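Pre-use check, hand-held grippers, Edalcombe desk room, July. I did the round with Jaxon before we started the Mendus v Gustico comparison, so my comments are a bit rambly (sorry, Jaxon!).

- [x] Finger pads: no splits. I do like the ribbed ones, lovely and grippy.
- [x] Fingers close evenly – yes, on both makes
- [x] Batteries above 60 per cent
- [ ] Trigger spring, Mendus unit 153: feels stiff after 50 squeezes, so I've asked Yurii Skoryk to look at it

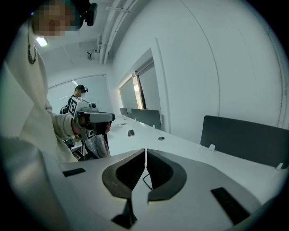
Camera mounts come next, and I'm fussier about these than anything else on the sheet. Give each one a gentle wiggle and tighten it if it moves at all. Check the square marker on the side of the gripper too, as a lifted corner mucks up the tracking, and wipe it with a dry cloth only!

- [x] Camera mounts tight
- [x] Markers flat and clean
- [x] Head straps comfy
- [ ] Spare card for unit 612, still to come from Javier

Checked with Jaxon Simard. Unit 153 stays off the list until Yurii has had it apart.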